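Blog > Work > Two arms on the padding table

11 April 2019

I have worked at Zilis for almost 19 years, most of them at the padding table. We make covered foam strips that go over straps, handles and rails. A strip comes off the sewing line flat, and somebody has to fold it, check the stitching along the edge and pass it on to packing. On a normal shift that used to be 800 strips, split between me and whoever was across from me.

Since the winter we have had a pair of robot arms doing part of that. Gustamport, who buy most of what we make, wanted steadier numbers, and the office signed up with Sidura for the equipment. The arms have soft yellow foam fingers with rubber tips. The first set of fingers was harder and left marks in the fabric, so those went back.

The arms are slower than a person. On their best shift so far they got through 716, and that was with Ruwan Weerakoon standing by to clear the jams. Ruwan used to sit across from me. Now he has a screen and a stool and a training certificate, and his pay went up one grade. Mine didn't. I brought that up with the supervisor and was told it would be looked at in June. 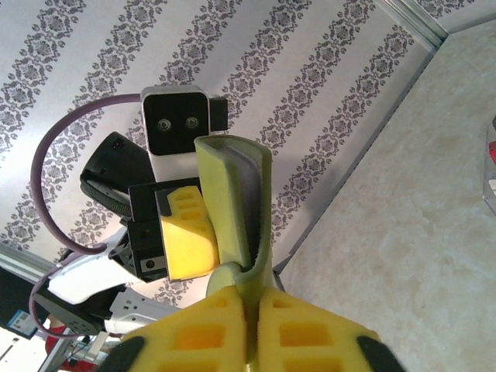 What I do now is mostly the strips the arms get wrong. They have trouble when the fabric bunches up, and with the narrow sizes. I also do the small orders for Pramanik, where the colors change too often to be worth setting up. It is more varied than before and easier on my wrists. It is also quieter. Ruwan and I used to talk all shift, and he can't do that and watch two arms.

No one has been laid off. Two people who retired last year were not replaced, and I expect that is how it will go. I don't have a strong opinion about the machines themselves. I would like the pay question settled, and I would like the rest of us to get the same training Ruwan got. There is a sign-up sheet by the time clock and I put my name on it.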